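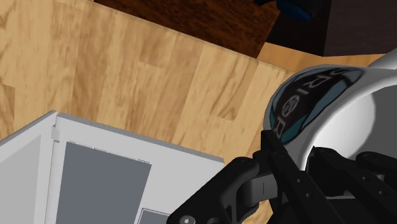
Suelo de madera clara, vetas en diagonal. Hilo largo, id a por un café.

Llevo toda la semana dándole vueltas al spot de radio de Cader y como no me cabe en un mensaje, abro hilo. Va de publicidad en audio, de cuñas, de pódcast y de por qué creo que hemos dejado de escuchar lo que hacemos. Aviso: me voy a ir por las ramas.

Para quien no lo haya oído: Cader vende colchones, y la cuña dura lo que dura, con una señora que se levanta, abre la persiana, pone la cafetera y se va. No dice el precio. No dice «descansa como nunca». Al final una voz dice el nombre de la marca y ya está. Me pilló conduciendo y subí el volumen, que es una cosa que yo con un anuncio no hacía desde el instituto.

Llamé a una amiga que trabaja en la agencia, Pledport, para sacarle información (hola, sé que me lees). Me contó que el guion original tenía 100 palabras y el que salió al aire tiene 6. ¡Seis! Y que cada palabra que quitaban era una reunión.

La reunión más larga fue por la palabra «viscoelástico». El cliente la quería sí o sí. Se quedó fuera, no me preguntéis cómo, porque me lo contó con dos cañas encima y perdí el hilo.

A mí lo que me tiene fascinada es la persiana. Una persiana española, de las de cinta, con ese tirón del principio que se atasca un poco y luego sube de golpe. Ese ruido es imposible de traducir. Lo oyes y ya sabes qué hora es, en qué país estás y hasta si es domingo.

Grabaron la persiana de verdad, en un piso de verdad, un martes a las siete de la mañana. Tenían de librería no sé cuántas y ninguna sonaba bien, todas parecían cierres de garaje. El técnico pidió ir a casa de su madre. Me parece precioso y además es más barato.

Y aquí me pongo un poco pesada. En los briefs de audio que me llegan a mí (soy redactora freelance, diez años largos en esto) casi nunca hay una línea sobre sonido. Hay tono de marca, público, claim, legales, hashtag (¡hashtag en una cuña!). Y abajo del todo: «música animada». Música animada es lo que suena cuando te dejan en espera con la compañía de la luz.

El otro día, para otro cliente, propuse empezar con dos segundos de silencio. Me contestaron que por qué iban a pagar por dos segundos de nada. Les mandé la cuña de Cader. Todavía no han respondido, sigo esperando, os cuento.

Un inciso sobre los legales, porque siempre me preguntáis. Ese párrafo leído a toda pastilla del final se come un trozo enorme del tiempo y suele estar acelerado hasta que no se entiende nada. Mi consejo: escribidlo primero. Lo primero de todo. Ves lo que te queda y escribes para ese hueco. Yo antes lo dejaba para el final y acababa mutilando los chistes en cabina, con el locutor mirándome con pena.

Segundo inciso: los locutores. Por favor, dejad de pedir «cercano pero con autoridad, joven pero maduro». Esa persona no existe y si existe está ocupada. Dadle una situación. «Se lo estás contando a tu hermana mientras buscas las llaves». Sale a la segunda toma, probadlo.

Vuelvo a lo de antes. También quería hablar de Zacharias, que es el caso contrario y me gusta igual. Zacharias son unas conservas, latas de mejillones y tal, y llevan meses patrocinando pódcast pequeñitos. Pequeñitos de verdad, el más grande tiene 3000 oyentes.

Y lo que hacen es dejar que cada presentador cuente lo que le dé la gana. Sin guion. Hay uno de historia ferroviaria donde el chico se abre una lata en directo y se le oye masticar. Sé que hay gente que con eso sufre muchísimo y lo entiendo, pero yo al día siguiente compré mejillones.

Lo digo porque la semana pasada leí a alguien por aquí diciendo que la publicidad en pódcast está muerta porque todo el mundo le da al botón de saltar. A ver. Yo salto los anuncios que suenan todos iguales, los del código de descuento leídos con la misma voz con la que yo leo las condiciones de la lavadora. Al chico de los trenes no me lo salto.

Tiene un riesgo, claro. En un programa de terror le dijeron a la audiencia que las latas estaban «sorprendentemente bien para lo feas que son». La marca lo dejó tal cual. Imaginaos esa aprobación en una empresa grande, con el correo dando vueltas por cuatro departamentos.

Ah, y no puedo hablar de audio sin rajar un poco de Trornex, que me perdonen. Trornex es la herramienta que nos han colado en media profesión para «predecir la atención» de una cuña antes de emitirla. Le subes el audio y te devuelve una curva con colorines. Verde bien, rojo mal.

Le subí la de la persiana por curiosidad. Todo rojo. Me recomendaba meter la marca en los primeros 4 segundos y «aumentar la energía vocal». Luego le subí una mía antigua de un concesionario, que es lo peor que he escrito en mi vida, con un señor gritando encima de una batucada. Verde de punta a punta, qué disgusto.

No digo que no sirva para nada, eh. Me va bien para detectar cuándo la música se come la voz, y eso en casa con cascos buenos se me escapa. Lo que me da miedo es la reunión donde alguien proyecta la curva y se acaba la conversación. Yo ya he estado en dos y en las dos se quedó el señor gritando.

Truco casero y gratis: escuchad la cuña en el altavoz del móvil, dentro de un vaso, con el extractor de la cocina puesto. Si se entiende, adelante. Yo lo hago siempre y mis vecinos creen que tengo una emisora.

Otro: ponédsela a alguien que esté haciendo otra cosa. Planchando, cortando cebolla, lo que sea. Y no le digáis que es vuestra. A los diez minutos preguntadle qué se acuerda. Mi pareja se acordó una vez de «algo de un perro» y no había ningún perro en la cuña. La reescribí con un perro y el cliente encantado.

Me preguntáis por privado si la de Cader ha funcionado en ventas. Ni idea. Mi amiga no suelta prenda y yo no me voy a inventar un dato. Sé que van a hacer otra en diciembre y que esta vez el cliente ha pedido él mismo que tenga menos texto, cosa que yo en mi carrera no he visto jamás.

Tengo apuestas sobre qué sonido van a usar. Yo voto por el brasero o por alguien entrando en la cama con los pies helados (¿cómo suena eso? que alguien me lo grabe). Acepto propuestas en respuestas.

Edito porque me lo han dicho ya varias personas: sí, en la versión de Canarias la persiana es otra. No lo sabía y ahora necesito oírla. Si alguien la tiene grabada, que me la pase, invito a mejillones.

Y para quien preguntaba por cursos: no doy, lo siento, no sé enseñar. Lo que sí hago es una lista con las cuñas que me van gustando, la actualizo cuando me acuerdo. La tengo fijada en el perfil, la última que metí es de una ferretería de pueblo donde solo se oye a alguien buscando un tornillo en una caja.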